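Home Kitchen Laundry Workshop Garden About

Search tips... Go

November | by the Hollis kitchen table editor

Table linens, stains and getting through the holidays

Quick one this month. Well, meant to be quick. House is full from now until New Year's and the laundry pile shows it. So, everything I know about tablecloths, napkins, spills, wax, gravy, the works. Skip around.

Before anything else

Read the tag. I know. Read it anyway. If the tag is gone, test a corner of the hem with a damp white rag and see if color comes off on it. Color on the rag = wash cold, wash alone, don't soak.

Cotton and cotton blends can take a lot. Linen too, mostly. Anything with metallic thread, hand embroidery or a stiff backing, go easy, spot clean only. Vinyl gets wiped and that's the end of it.

Old linens from a relative? Soak flat in the tub in cool water first, no soap, just to see what comes out. You may want to change that water three times. Don't lift a wet heavy cloth by one corner. Scoop it up with both arms like a sleeping kid. Old fibers tear when wet.

Grease

Gravy, butter, salad dressing, bacon anything. Dry first. Cornstarch or baking soda over the spot, thick, leave it 30 minutes, brush it off into the trash. Then a drop of plain dish soap, the clear kind if you have it, rubbed in with a finger from the outside in. Let that sit. Rinse from the back with the warmest water the tag allows.

Look at it before the dryer. Hold it up to a window. Grease spots hide when the cloth is wet, so if you can't tell, hang it up and check again later. Once it's been through a hot dryer you are in for a fight.

Already been through the dryer? Dish soap again, overnight this time, then a normal wash. Works maybe half the time for me. Try twice before you give up.

Red wine

Blot. Don't rub. White towel or paper towels, press straight down, new spot of towel each time. Club soda is fine if it's already open, plain cold water is just as good. Salt on top if dinner is still going and you can't get to it. Salt pulls some of it up and it stops people putting there elbows in it.

Later, for white or colorfast cloth: one part dish soap to two parts drugstore peroxide, dab on, wait, rinse cold. Test it on the hem first. Peroxide can lighten color. On dark or bright cloth I stick with cold water and liquid detergent and a lot of patience.

Boiling water from a height, my mother's trick, does work on plain white cotton stretched over a bowl. Put the bowl in the sink. Wear real shoes.

Candle wax

Leave it alone until it's hard. Ice cube in a sandwich bag speeds that up. Crack off what you can with the edge of an old plastic card or a dull butter knife. Then brown paper bag under, brown paper bag over (no printing on it!), warm iron, no steam, few seconds at a time. Move to clean paper as the wax soaks in. Keep going till no more comes.

Colored candles leave dye behind. Rubbing alcohol on a cotton ball, dab, then wash. Buy white candles next year.

Cranberry, beet, berry

Cold water through the back right away. Then white vinegar, a couple spoonfuls in a cup of water, dab and wait. Rinse. Detergent. Don't use bar soap on fruit stains, it can set them.

Coffee and tea go the same way. If there was cream in it, treat for the cream too, little dish soap.

Gum, glue, kid stuff

Gum: freezer, an hour, then pick it off. Whole cloth won't fit? Ice in a bag on the spot.

School glue: warm water and time. Glitter: lint roller, forget about it, it lives here now. Marker: alcohol, paper towel underneath, and keep moving the towel.

Picking a cloth that forgives

If you eat on it every day, get a pattern. Plaid, check, small print, whatever you like to look at. Plain white shows a drip of tea from across the room. A busy cloth gets you to the weekend. Save the white for the two dinners a year where everbody sits up straight.

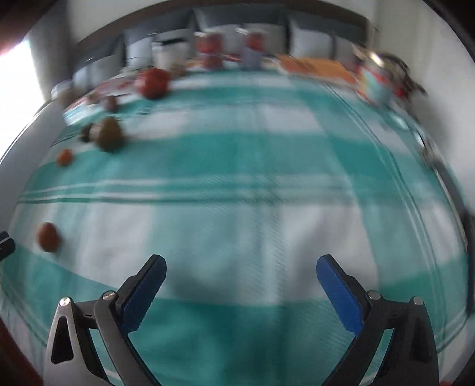 Sizes. Measure the table, then add twice the drop you want. Drop is the part hanging over the side. Six to eight inches for every day, more if you want it fancy, less if you have a toddler who pulls. So for a table 55 inches long with an eight inch drop, you need 71 inches. Write your table size on a card and stick it inside the linen closet door. I've bought the wrong size more times than I'll admit.

Buy a little bigger if it's cotton. It'll shrink on the first wash. My Trodura one lost nearly two inches, still fits, only just. The Nenavel napkins came out the same as they went in.

Keeping it from sliding: a thin foam pad or a piece of rubbery shelf liner under the middle. Saves the table from hot dishes a bit too, but still use a trivet. Outdoors, clothespins on the corners, or sew a heavy washer into each hem.

Washing

Shake it out the back door first. Crumbs turn to paste in the machine.

Don't stuff the drum. One large cloth and its napkins is a load. It should be able to move. Big cloths ball up with everything else inside them and then nothing gets clean, so keep sheets out of it.

Half the detergent you think. Really. That stiff scratchy feel is left over soap. If your linens already feel like cardboard run them through once with no soap and half a cup of white vinegar in the rinse. Never vinegar and bleach together, not in the same load, not one right after the other. Makes a dangerous gas.

Skip the fabric softener on napkins and dish towels. They quit soaking things up.

Bleach: whites only, cotton or linen only, well watered down and rarely. It eats the threads. Oxygen bleach powder in warm water, overnight in a bucket, does nearly as much and is easier on the cloth. Don't put a lid on the bucket.

Drying and pressing

Take it out a little damp. Dryer on low, ten minutes, then smooth it over the table itself and let it finish there overnight. Most of the wrinkles drop out. Put an old towel or two under if the table is wood, or you'll get cloudy marks.

On a line, fold it over by a third, don't pin by the edges, pins leave little ears.

Ironing, if you must. Damp, wrong side up, start in the middle. Dark colors always from the back or they go shiny. Put a clean sheet on the floor under the board so the long end isn't sweeping up dog hair. Spray bottle with plain water next to you. For a crisp finish a light spray of starch, but not on anything you're about to put away for months. Starch yellows, and silverfish like it.

No time to iron and people coming at five? Spread it on the table, mist it all over, smooth with your hands, pulling toward the edges. Go do the potatoes. It'll be fine by the time they park.

Putting them away

Dry all the way. Not almost dry. Musty linens are a pain to fix.

Roll big cloths on a cardboard tube, wrapping paper tube is perfect, cover the tube with a clean pillowcase or white tissue first. No tube, then fold, but fold it differently each time so the creases don't wear through. Hang over a padded hanger works too if you have the closet room.

Don't use plastic bags for long storage. Traps damp. Old pillowcase is better and free. Napkins go inside with their tablecloth, set complete, nobody hunting at the last minute. Safety pin a scrap of paper to the outside saying what's in there and what size.

Cedar blocks are ok but don't let the wood touch the cloth, it can stain.

Mustiness: sun and air, a whole afternoon. Then a wash with half a cup of baking soda. Repeat.

Small holes and worn edges

Tiny burn or hole, iron-on patch on the back, cut round not square, corners peel. Or a bit of embroidery right over it. Nobody will know it wasn't meant.

Hem coming down? Ten minutes with a needle while something is on TV. Do it now, it only gets longer.

Past saving? Cut the good parts up. Center usually wears first so the sides are strong. Napkins, bread basket liners, drawer liners, gift wrap tied with string. The worst bits go to the workshop rag bin. Cotton rags only for oil or stain and lay them out flat outside to dry before they hit the trash, wadded up oily rags can catch fire by themselves.

Stuff to keep in one box

Cornstarch. Clear dish soap. White vinegar. Peroxide. Rubbing alcohol. White rags. Old soft toothbrush. Mine's a shoebox on top of the washer, took five minutes to put together and I've used it every week since. Keep it up high if you have little ones.

Next month, roasting pans and that black stuff on the oven door.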